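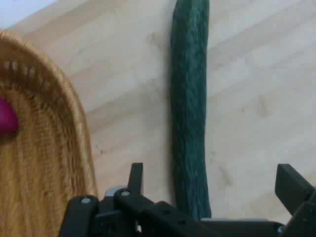
**Cucumbers: basket on the worktop or fridge?**

**marrowfat_mo** · 25 November 2024

Settle something for me please. I keep my veg in a wicker basket on the kitchen table and I've always put the cucumber in with the rest. My sister came to stay and moved it to the fridge, then I moved it back, then she moved it again. She reckons mine go soft because they're left out. I reckon hers go slimy because they're in the cold! I get through one every 4 days if that helps.

**pipandpeel**

Fridge, top shelf, wrapped in kitchen roll. Been doing it for years and never had a slimy one unless I forgot about it at the back.

**Old Tatty**

Disagree, sorry. Mine sit out all winter and they're fine. August is another matter, I'll give you that, but our kitchen is freezing in November anyway. Cold fridges give them those horrid watery patches.

**pipandpeel**

Depends on your fridge though? Mine's an ancient Zullitz that barely gets below 8 degrees whatever I do with the dial, so maybe I'm accidentally doing it right.

**marrowfat_mo**

Ha, my sister would love that as an excuse. I do leave the plastic on if it comes with it, should have said. The ones from Zutham market are bare and they definitely go bendy quicker.

**greenhouse_gwen**

Plastic on until you cut it, then cling film or a beeswax wrap over the end. And don't sit it next to tomatoes or bananas, they'll turn it yellow. What else lives in the basket?

**marrowfat_mo**

Red onions, usually. Sometimes a couple of lemons. Bananas have their own hook.

**greenhouse_gwen**

Onions won't bother it much. I'd still keep them apart, I had one that tasted faintly of onion and it ruined a sandwich.

**Old Tatty**

Never once had that. You must have a very sensitive tongue Gwen

**lidless**

Bit off topic but is a long cucumber all right in a basket? Mine never fit, they stick out over the rim and get knocked on the floor. I bought a long Ginside tray for the purpose and it's brilliant for leeks as well.

**marrowfat_mo**

Mine ends up lying on the table beside it half the time, so you've got a point. How much was the tray?

**lidless**

Can't remember, it was in a sale. I'll have a look for the receipt.

**pipandpeel**

Or cut it in half when you get it home and stand both bits in a jar in the fridge door, cut side down on a bit of kitchen roll.

**Old Tatty**

Cutting it on day one is asking for trouble. Eat it faster!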